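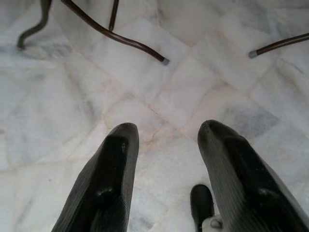 Stanura home arm rental: your questions

Is it worth the money?
Depends what you drop. We paid for 58 days and the bill came to 409 pounds, delivery included. If you can bend down without trouble, keep your cash.

Will it pick things up off a hard floor?
Socks and soft toys, usually. Coins and bank cards, hardly ever. The Stanura brochure says "everyday objects" and leaves it there, so ask for a list before you sign.

Does it cope with chair legs?
Slowly. It stops short of them more often than we'd like and then waits to be told what to do.

Fendora or Ullum fingers?
The hire price covers one set. We tried both and couldn't find the difference the sales page makes so much of. Don't pay extra.

Can I cancel?
Yes, with some 3 weeks' notice, though the terms give two different figures. Get it in writing.

What about the Liang app?
You need it for setup. It asked for our location and contacts. We refused both and the arm worked the same.

Who repairs it?
Stanura, by post. They told us September for a new cable, which seems a long time for a cable.

Did they pay you for this?
No. We hired it at the full price and sent it back.

Last updated May 4, 2024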